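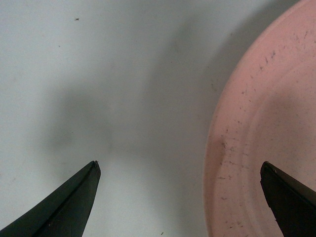
Gripper open at the edge of a pink plate, specks and all.

Home Reviews How we test About us Send us a kit Contact

About Varkura

Varkura tests robot arms and add-on kits that are sold for work around the house. We started because Indira Hegde bought one. It was a desktop arm with a two-finger gripper, the box said it would clear a table, and she spent most of a January trying to get it to clear hers. The seller's video ran for 45 seconds and had four cuts in it. She wrote to ask what happened during the cuts and got back a coupon.

We are a small company and we plan to stay one. We don't build robots, we don't sell them, and we take no commission from links. Our money comes from reader subscriptions and from paid test reports, which makers can order but can't edit. You're right to wonder about that second part. We wonder about it too, so every paid report says on its first line who paid and how much, and the maker agrees before we unpack anything that the report gets published whatever it says. Two makers have walked away at that point. We don't print their names, though we have argued about it.

What we look at

Mostly kitchens, at the moment. Makers love kitchens. A plate is a friendly object on a sales page, and everyone who sees one picked up thinks of their own sink. It is also thin at the edge, wide, smooth and low to the table, and a pair of stiff fingers has very little to get hold of. A kit that can lift a foam block all day may not manage one dinner plate lying flat, and the foam block is what ends up in the spec sheet under "payload."

So we use ordinary things. Plastic plates and bowls, cups, a pan with a lid, a toaster. We don't pick them to be cruel. We do leave specks and smudges on the plates, because a plate that needs clearing from a table usually has something on it, and plenty of demo footage is shot with dishes that look as if they came out of the wrapper that morning.

A maker once told us that crumbs were "outside the intended use case." The product was called a dish helper.

The current job: the Zukley kit

On the bench now is the Zukley, a gripper and software kit that bolts onto an arm you already own. The pitch is that it "understands tableware." We don't know what that means and the manual doesn't say. The claims that can be checked are these: it will pick up a single plate, it will take the top plate from a stack without moving the ones underneath, and it will do both on a plain table with no special mat.

We have no verdict yet. Here is what we can say so far about how we are going at it.

The single plate gets tested with the arm coming in from several directions, jaws wide, one finger over the plate and one out over the table. It's a fair starting position and the one the manual recommends. Pale table, pale light, a soft shadow across the surface: also fair, since that is what plenty of kitchens look like. If the software mistakes a shadow for a rim we want to know, and so should you before you spend the money.

The stack is harder. We think the stack claim is the one that sells the kit, and it's the one we trust least. The sales page shows the top plate going up. It doesn't show the rest of the pile afterward. We may be unfair here, and the pile may have been perfect. It would have cost them one more second of video to let us see it.

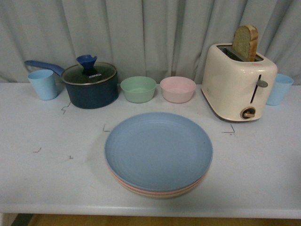
Our table set for the stack claim: plates at the front, pan, bowls, cups and toaster behind and beside them.

Clutter matters more than people expect. With only a plate on the table, almost any vision system can find the plate. Add bowls in similar colors, a glass lid with a metal rim, a glossy toaster with a slice of bread standing up in it, and the software has more round and shiny things to get wrong. We also want to know what happens to the saucepan handle when an arm swings past it. A maker's demo table tends to have nothing on it with a handle.

How we score

There are 12 tasks in the kitchen set, and a kit gets the same tries at each one. A try counts as a success if the object ends up where it was meant to go and nothing else got shoved, tipped or dropped. If a person has to step in, it's a failure. We don't have a "partial" column. We had one for the first few reviews and makers quoted it as if it were a pass, so it went.

We log every try, including the boring ones. The file for our first full review, of the Jilby arm, has 1201 lines in it and anyone who subscribes can download it. Few people do. One who did found that we'd scored nine tries on the wrong task, and we fixed the score and put a note at the top of the review. The Jilby came out slightly better after the fix, and its maker still doesn't care for us.

Things we can't tell you

We can't tell you how a kit will hold up over years. We keep them for weeks. When a maker prints a lifetime figure we ask how it was measured, and if the answer is vague we say that.

We can't tell you whether it will work in your kitchen. Our table is white, our background is a plain pale curtain, and our dishes are plastic. Heavier stoneware is a different job and we haven't built that set yet. Please don't read a plate score here as a promise about your grandmother's china.

And we can't tell you whether you need one. Our own view, for what it's worth, is that most households reading this would do better with a larger drying rack. There are people for whom a working arm at the table would make a real difference to the day - people with limited reach or grip, mainly - and they are the ones who get hurt by a loose claim. We write with them in mind.

Who we are

Indira Hegde founded Varkura and still does the first unpacking of every kit. She keeps the manuals.

Lavanya Venkataraman runs the bench. She came from a packaging plant in Padilla, where she looked after a line of pick-and-place machines, and she has a low opinion of any gripper that needs to be restarted between tries. The scoring rules are hers.

Nandini D'Souza handles the logs and the software side, including the setup, which is where a lot of kits lose a day before they've touched a plate.

Deepika Bhat edits the reviews and answers the mail from makers. If a review of ours sounds too sure of itself, write to her.

Sending us a kit

Makers: send the version you sell. We buy a second one through a normal shop and compare the two. If they differ, that goes in the review. We don't sign agreements that limit what we can publish, we don't take early units under embargo, and we won't come to your showroom, however good the coffee is.

Readers: if you own a kit we've covered and your results don't match ours, we'd like to hear about it. Tell us what table, what dishes and what software version. Video is welcome as long as it has no cuts.

Page last changed 11 January 2021

Comments (4)

plainsink
I've been waiting for somebody to do the Zukley stack thing. Mine does the single plate fine maybe two times out of three. With a stack it takes two plates or none. Running it on an older arm though so I don't know who to blame.

Bhavana Sundaram
I like the site but I'm not sold on the paid reports. A first-line notice is better than what the others do. It's still the maker's money. Would you consider putting the paid ones in a separate section so we can skip them?

Deepika Bhat (Varkura)
Bhavana, we've gone back and forth on it. Lavanya is for it, I was against, and I'm less against than I was. I'll post here when we decide. Plainsink, please mail us the software version.

r_tolley
why plastic plates. nobody I know over the age of six eats off plastic. do the stoneware set first and then talk to me about dish helpers

Get new reviews by email. One message per review, no maker offers. Enter your address and press Sign up. You can leave the list at any time.

This site uses cookies to keep you logged in and to count page visits. Accept Settings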